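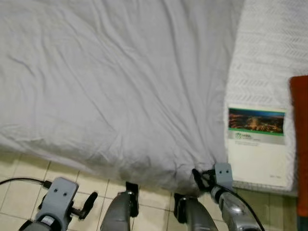

Bed making policy: regrasping vs one long pull

Forum: Manipulation and Learning > Deformables

tuckpoint
Posted November 5, 2020

We've finished the first full comparison on the bed making task and I'd like some comments before we write it up. Two arms, parallel grippers, views from the head camera only. The job is to take a fitted mattress with a sheet thrown over it and get the sheet to the corners with the hem straight.

Condition A grasps the hem once per side and pulls until the corner is reached or the arm runs out of travel. Condition B pulls a short distance, lets go, looks again, picks a new grasp point on the hem and pulls again, up to 8 regrasps. Both were trained on the same 3,000 teleoperated demonstrations, collected in August at the Dosby flat.

B covers more of the mattress than A on every starting pile we tried. It is also a lot slower. Most of A's failures are the same thing: the cloth bunches at the fingertip, the pull goes into the bunch and the far corner doesn't move.

Baseline is the Vander grasp scorer with no changes. Happy to answer questions.

hemline_k
Did both conditions get the same time limit? If B is allowed to run until it's done and A gets one go per side, you're comparing effort as much as method.

tuckpoint
No, not the same. A stops when it stops. We could let A start over from the beginning until it has used the same time as B. I'll put that on the list.

hemline_k
I'd call that the main experiment. Without it I wouldn't believe the headline.

greycoat
I don't agree with hemline_k on this one. Whoever is using it wants a made bed. If a single pull can't finish the job, giving it ten more single pulls makes it a regrasping policy with a bad planner, and you've compared B with a worse B.

hemline_k
Which would be worth knowing. The claim is that looking again between pulls helps. You can only show that against something that pulls as often and doesn't look.

tuckpoint
Fair point. So a third condition, same number of pulls, grasp points all picked from the first view. That's easy enough to run.

Ostrava_lab
How do you measure coverage? We had a terrible time with white sheet on white mattress. Our segmentation followed the quilting on the mattress cover and ignored the sheet edge altogether.

tuckpoint
Same trouble here. The network does all right where the cover has a strong raised pattern and badly where the sheet lies flat over it. For scoring we gave up and have a person mark the corners by hand on an overhead still. Policy input is still the raw head view, no masks.

Ostrava_lab
One person or two?

tuckpoint
One so far. I know.

p_nilsson_fan
Have you tried a coloured sheet? We dyed ours blue at Plellerach and the depth noise stopped mattering overnight.

greycoat
Then you've solved blue sheets. Most of the linen in any hotel or hospital is white. I'd leave it white and report the lower number.

p_nilsson_fan
I'd use blue to find out whether the trouble is in perception or in the grasp, and then go back to white. Five trials would tell you.

tuckpoint
We have one set with a patterned sheet, 11 trials only, not enough to put in a table. Bunching at the fingertip was still there, so I lean towards it being the grasp. The fingers close on a fold and take up two or three layers at once. Then the pull direction is wrong for at least one of them.

wristwatch
What's the finger geometry? A round tip will gather cloth every time you come in from underneath. We went to a flat tip with a bit of rubber on the Ryu arm and got single layers far more often.

tuckpoint
Round tips at the moment. We kept the hardware the same as the demo collection so the data would match. Changing the tips means the demonstrations no longer show what the robot feels.

wristwatch
There's no force signal in the policy, is there? Then it only changes what the camera sees at the fingertip. I'd try it with a few hundred new demos mixed in.

tuckpoint
No force signal, correct. I'll ask whether we can get time on the arms before the break. Third condition first, then a second scorer on the corners, then tips.

hemline_k
Post the numbers for the no-look condition even if they're ugly.

tuckpoint
Will do, in this thread.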